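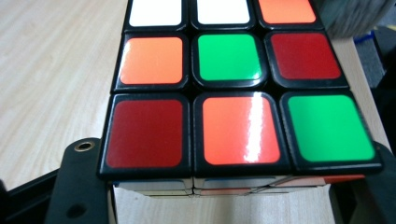

3.2 Puzzle material and the naming of colors

Each participant worked with a standard three-layer puzzle cube, scrambled by the experimenter from a printed list of turns. The same list was used at both sites, Enari and Drekov, so that every starting position was met by people in each group. Participants were asked to say aloud the color of each sticker on the upper face, row by row, before making a first turn.

Figure 1. A scrambled upper face with a green center. White, orange, red and green stickers are present.

Orange and red caused most of the trouble. On a face like the one in Figure 1, the red stickers are dark, close to maroon, and the orange is vivid, so the two are easy to tell apart when they sit side by side. Glare complicates this. A streak of white light on a glossy sticker, as on the orange one in the middle of the nearest row, hides part of the color, and several participants tilted the cube before giving an answer. We allowed this and did not count it as a turn.

In all, 258 faces were named by 34 participants. We left out 3 faces from the Drekov group because the answers were recorded against the wrong starting position. Two coders scored the remaining answers separately — disagreements were settled by listening to the recording again.

A color was scored as correct if the participant used any common word for it. "Maroon" and "dark red" were both accepted for red, and "lime" was accepted for green. Corrections made before the first turn replaced the earlier answer.

The center sticker was scored apart from the other eight. On this type of cube the center fixes the color a face will have when solved, and participants with some practice tended to name it first, even when asked to begin with the top row. The order of naming is taken up in Section 4.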